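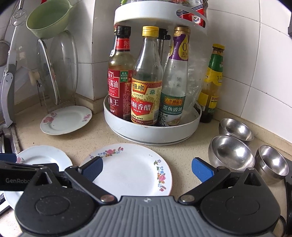
5.3 What went wrong with the bowls

I want to spend a whole section on a fault that cost us the better part of September, because I think other people who train from hand-held gripper recordings are going to run into it too (and I'd have loved to read this before we did). The short version is that Prokis, our pose tracker, lost its sense of height near shiny things, and the policy we trained on its output then drove a real arm into a countertop. The kitchen recordings in the Uvovora set looked harmless to me. A flowered plate between the blue pads, three polished steel bowls off to the right, a rack of sauce bottles behind – it's all ordinary stuff, and I'd been fretting about the plates! Thin rims and flat dishes are where we usually get bad grasps, so that's where I put my checking time. The bowls I waved through.

The set has 898 recordings. We trained the Carvalho policy on all of them and ran it on the arm in our Derby lab, with the speed limit on and somebody's hand near the stop button. Plates went fine. On the bowl task the arm came in at a sensible angle, opened its fingers, and then just kept going down. The fingertips hit the counter hard enough to trip the force limit, and one finger linkage bent. We replaced it, blamed the table height in the config file, fixed the table height (which was wrong, to be fair) and tried again. It happened again. That made 2 bent linkages, and I stopped the trials there.

My first guess after that was finger width. If the recorded opening is off, the policy can think it's holding nothing and reach further to find the rim. I liked this idea a lot and gave it far too many days. I swapped the width readings for hand-labeled ones on a small batch, retrained, and ran it in simulation with the counter as a hard surface. It went through the counter just the same. So much for that.

What finally got me there was plotting the tracked height of the fingertips against video time and sitting down to watch both together, which I should've done on day one. In the bad recordings the track sinks while the hand is holding steady. It isn't a jump, so our jump filter never saw it; it's a slow slide that begins when a bowl fills a good part of the view and stops when the bowl leaves it. Prokis picks corners and bright spots to follow from one video frame to the next. A highlight on the inside of a polished bowl makes a lovely sharp spot, but it slides over the metal as the camera moves, and the tracker takes that slide for motion of its own.

The wall makes things worse. Big glossy tiles give the tracker very little to hold on to apart from the grout lines, and the tiles have highlights of their own. Figure 7 is the kind of view I mean. Take away the bottle label and the specks on the counter, and a lot of what's left is shiny or blank.
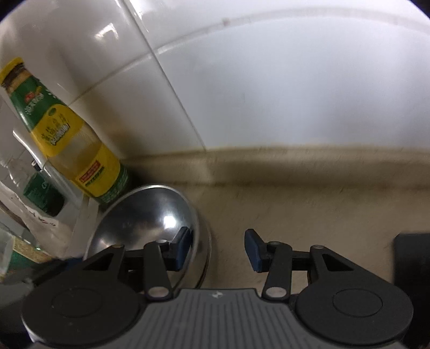
Figure 7. Gripper at the counter with a steel bowl near the left fingertip. Bright highlights are visible on both the bowl's inner surface and the tiled wall.

Once I knew what to look for, the repair was pretty dull. We mask out very bright patches before Prokis picks its points, and we mask the gripper's own fingers more generously than before, as some points had been landing on the rivets. We also added a plain check at the end of each recording: if a fingertip is ever placed below the counter plane, the recording gets pulled and somebody looks at it. The check is crude, and it needs a counter plane to compare against, so it does nothing for recordings made in mid-air or over a sink.

After retraining, we ran the bowl task on the arm 6 times with a foam sheet over the work surface. No fingertip reached the foam. I wouldn't lean on that very hard. It's a handful of runs with one bowl under one set of lights, and the policy still hovers in an odd way before it closes, which I can't explain yet. I also don't know how much of the slide comes from the bowl and how much from the tiles – we never recorded the same motions against a matte wall, and I'd like to.

On the safety side, we now keep a hard floor on commanded height in the arm controller itself, set separately from anything the policy learned. It should've been there from the start. I'd left it out so the arm could press lightly on flat items, and I was too relaxed about it given how slow the arm was moving. Slow still bends a linkage.

Related items
Masking bright spots in wrist-camera video
Finger width readings: how far can you trust them?
Uvovora kitchen recordings: notes on the plate task
Height limits for arms that work over counters
Carvalho policy: training settings and known problems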